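Was auf dem großen Tisch so liegen bleibt
Bilder und Randnotizen aus Clondelley, 17. Juni 2022

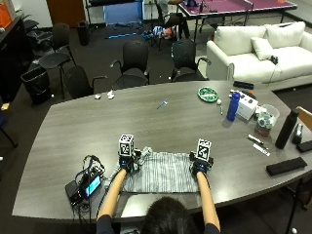
Der Konferenztisch in Clondelley wurde angeschafft, damit an ihm konferiert wird. Das hat er auch getan, zweimal, beide Male im März. Seither ist er Werkbank, Ablage, Kantine und an guten Tagen Bügelbrett ohne Bügeleisen. Wer einen Stift sucht, sucht ihn dort. Wer ihn gefunden hat, legt ihn an anderer Stelle wieder hin, aber auf demselben Tisch.

Sortiert wird hier nach Dingen und nicht nach Schuld.

Das Tuch
Grau-weiß gestreift, annähernd rechteckig, hinten links ein wenig verknautscht. Beim Tücherlegen gibt es im Haus zwei Schulen. Ruby-Lee Whitelaw faltet längs, dann quer, dann ist Schluss. Manaia drittelt und streicht jede Lage mit dem Handrücken glatt, als käme gleich Besuch. Im Schrank liegen beide Sorten nebeneinander, und der Stapel kippt immer zur selben Seite.

Der grüne Teller
Rund, weißes Muster, rechte Tischhälfte. Für einen Teller liegt erstaunlich wenig Essbares in seiner Nähe, seine direkte Nachbarschaft besteht aus einem weißen Bällchen und einem dünnen Stab in Weiß und Türkis. Unsere Tischordnung (aushängend, Fassung drei) sieht Geschirr nur bis 14 Uhr vor. Der Teller kann offenbar nicht lesen.

Die Flaschen
Eine hohe blaue mit weißem Deckel und ganz rechts am Rand eine schwarze Isolierflasche. Zusammen ergeben sie eine brauchbare Skyline. Ruby-Lee besteht darauf, dass Flaschen auf den Boden gehören, neben das Stuhlbein. Dort stehen sie dann so lange, bis der Erste aufsteht.

Die klare Kiste
Durchsichtiger Kunststoff, gefüllt mit allerlei Kleinkram. Durchsichtige Behälter haben wir eingeführt, damit man sieht, was drin ist. Das klappt tadellos. Man sieht, dass es viel ist. Die Kurkico-Sortierkästen, die das Problem lösen sollten, stehen originalverpackt im Flur und sind inzwischen selbst eines.

Die Stifte
Ein dunkler und ein weißer Marker, schräg nebeneinander vor der schwarzen Flasche. Für unsere Verhältnisse ist das ein Ordnungssystem.

Die Kabel
Schwarz, verschlungen, vorn über die Kante hängend. Manaia hat einmal einen Nachmittag lang Klettbänder verteilt. Die Klettbänder sind noch da, meist aneinander.

Das Zerknüllte
Zwei kleine weiße Knäuel am linken hinteren Rand. Ein Papierkorb wäre vorhanden, er steht links neben dem Stuhl auf dem Boden und erfreut sich bester Gesundheit.

Abgeräumt wird freitags ab 16 Uhr. Wer seine Sachen vermisst, schaut bitte zuerst in den Karton mit der Aufschrift „Bright“ neben der Tür, danach bei Ruby-Lee.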